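Telitari Member Forum
Boards > Robot Teaching and Demonstration > Assembly Tasks
Topic: Memory module insertion – hand guiding or remote control for the demonstration set?
Replies: 8

u_dzene
Salta group, member
Posted Apr 14, 2022

Members are invited to comment on the teaching procedure for the memory task before it is submitted for the Umholm review. The task is short to state. The arm takes a memory module from a gray fixture, carries it to an open desktop computer lying on its side, and seats it in the slot on the motherboard. Our present plan calls for 1,000 demonstrations by remote control, with one operator per shift and the same start position throughout.

The part I would like to see discussed is the pickup. Operators are working mainly from the wrist view when they draw a thin part out of its holder, and at that range the fingers take up a good deal of the lower part of the picture. The arm must leave the holder along a straight line or the part will bind against the opening.

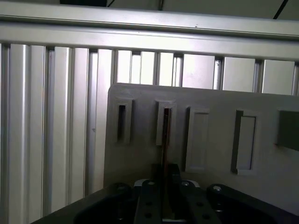
How many demonstrations does an operator need to record before the recordings are consistent enough to keep?

Three full sessions has been our rule at Salta. Recordings from the first two are stored separately and are not used for training.

I would be grateful for replies from any group that has taught a comparable task by hand guiding.

Uldis Dzene

a.petrauskas
Toom laboratory, member

Thank you for circulating this. Our group taught a card insertion task by hand guiding in March and recorded 933 demonstrations. I would recommend hand guiding for at least part of the set. A person holding the arm feels the module touch the edge of the slot and corrects at once. An operator at a remote station without force feedback sees the contact late, and the recording then contains a push followed by a pause. A model trained on such recordings will learn the pause.

Aušra Petrauskas

oosthuizen_l
member

I must disagree with the previous reply on one point. When a person guides the arm, the person's hands and sleeves enter the fixed camera view. The robot will never see those hands when it runs alone. We discarded an entire hand-guided set for that reason. Remote control gives pictures that match what the robot will see later, and I consider this worth the loss of feel.

The pause can be dealt with in the operator instructions. Ours read as follows:
Stop above the slot.
Check alignment in the fixed view.
Lower in one motion. If the module does not enter, raise it fully and begin the approach again.

Lindiwe Oosthuizen

a.petrauskas
Toom laboratory, member

The objection about hands is fair. We replayed each hand-guided path on the arm with no person present and recorded the camera views during the replay. This doubles the robot time, and a few replays failed to seat the card, so it is not free. I maintain that the paths were smoother.

paju
member

Does the plan say which camera the operator should be looking at during the insertion? The first post only covers the pickup. In our experience operators switch between views at different moments, and two people on the same task produce quite different approaches.

Urmas Paju

u_dzene
Salta group, member

It does not, and it should. The intention was that operators change to the fixed view as soon as the part is clear of the fixture plate, and remain there until release. From that side the long edge of the module can be compared directly with the direction of the slot. The module is carried level, and any turn of the wrist is to be completed while it is still above the case. 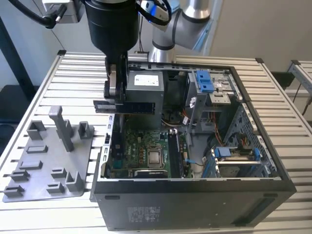
I will add a line requiring that the turn be finished before any downward motion begins. At present some operators turn and lower together, and the resulting recordings are difficult to compare with one another.

On replay, we have the robot time for a small trial only. I could offer one week.

u.grinberga
moderator

A reminder that the review form asks for failed attempts to be reported as well as successful ones. Groups have differed on this. Please state in the plan whether a demonstration with a second approach counts as one recording or two.

Urmas Grīnberga

oosthuizen_l
member

One recording, in my view. The recovery is the most useful part of it. I would also question the figure of 1,000. If the position of the case is to vary – and the plan does not say – 2,000 would be safer.

a.petrauskas
Toom laboratory, member

I would not raise the number before the case position has been settled. A smaller set with deliberate changes of position served us better than a large one taught from a single placement. On counting recoveries as one recording, I agree.

u_dzene
Salta group, member

Noted. The case will be shifted between sessions and its position written in the log. The figure stays at 1,000 for the first submission, with recoveries kept inside the recording in which they occur. The hand-guided trial with replay will be listed as a separate item, and I will contact Toom directly regarding the replay settings.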